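The robot makes the coffee now

I work at Dultcombe, in the part of the building where samples get weighed, mixed, tasted and written down. If you have ever bought a jar of something brown and stirred it into milk, people like us had a hand in how it came out. It isn't glamorous work. It's spoons and cups and labels, and a lot of washing up.

In July we were told that Sostine would be "partnering with us on the bench." I've been there long enough to know what partnering means when it comes in an email with a cartoon rocket in it. A month later there was an arm on the prep table and a man in nice shoes telling us it was here to take the boring bits off our hands.

I'd like to talk about the boring bits, because I was fond of some of them.

Setting up a tray takes me four minutes if no one talks to me. Someone always talks to me. That's where I find out that the new lids don't seal properly, or that the night crew ran out of filters and used the wrong ones and didn't put it in the log. None of this is in my job description and none of it is on the sheet Sostine used when they came to "map our tasks." They had a box for scooping and a box for stirring. They had no box for standing next to a person who knows something you don't.

I brought this up at the meeting. I was told the time saved could be used for "higher value conversations." I asked when those were scheduled. I wasn't trying to be funny.

As for the time saved, I have my doubts there too. The slide said 72 percent of prep could be handed over by the end of the first phase. I asked 72 percent of what. Of steps, it came out, and every step counts the same. Picking up a spoon is a step. Noticing that a sample smells off is a step too, if it's on the list at all, and I looked, and it wasn't.

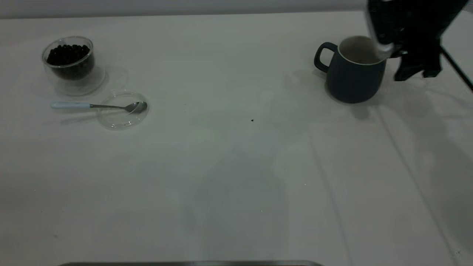 Then there is the question of who gets the arm ready to do the thing it is saving us from. At the moment that's me and one other person. We put down a clean cover, we lay everything out where it's supposed to go, we check it against the sheet, and we stand back. When it's done we put it all back and go again. I have never in my life been so careful about where I set down a mug. On a normal day I put a mug wherever there's room.

I said to the Sostine people that this felt like more work for us. They said it was an investment. I think an investment is when you get something back, and so far what I've got back is a sore neck and a login.

To be fair to them - and I am trying - the arm is better than I thought it would be. I expected a lot of broken china. It's slow, but it's patient in a way I'm not by three in the afternoon, and I've caught myself watching it when I should have been doing something else. One of the older hands on our shift, who has bad wrists and has been filling sample cups by the tray for years, told me she'd hand over every last one of them tomorrow. I don't have an answer to that. If the thing did nothing except spare her wrists I'd carry it up the stairs myself.

But that isn't how it was sold, and it isn't how it's paid for. D'Amico, the agency that sends us our temps, used to send 2 people for the busy season. This year we've been told not to expect them. The arm isn't doing their work yet. It isn't doing anyone's work yet! The saving has been taken first and the robot is supposed to catch up with it later, and in between there's a gap the size of two people that the rest of us are standing in.

That's my real complaint, more than the machine. I have a friend at Clirkley who went through the same thing with packing. Their target was 2,000 units a shift, set before anything was bolted to the floor. They didn't get there for a long time, and while they weren't getting there the number stayed on the board, and it was the people who heard about it. You can't give a robot a talking to.

We've asked for a few things. We want the temps back until the arm can do a full tray without one of us next to it. We want the setup time counted as work, on the sheet, with its own box. And we want whoever is on the bench to be able to stop the thing without having to fill out a form afterward explaining why. The last one got a yes. The other two are "being looked at."

I'll write again when they've been looked at. Meanwhile I still take my own coffee in the break room, out of the machine with the sticky button, and you have to hit it twice.

We use cookies to remember your preferences and to see how many people visit this blog. By continuing to read you agree to this. Accept | Manage settings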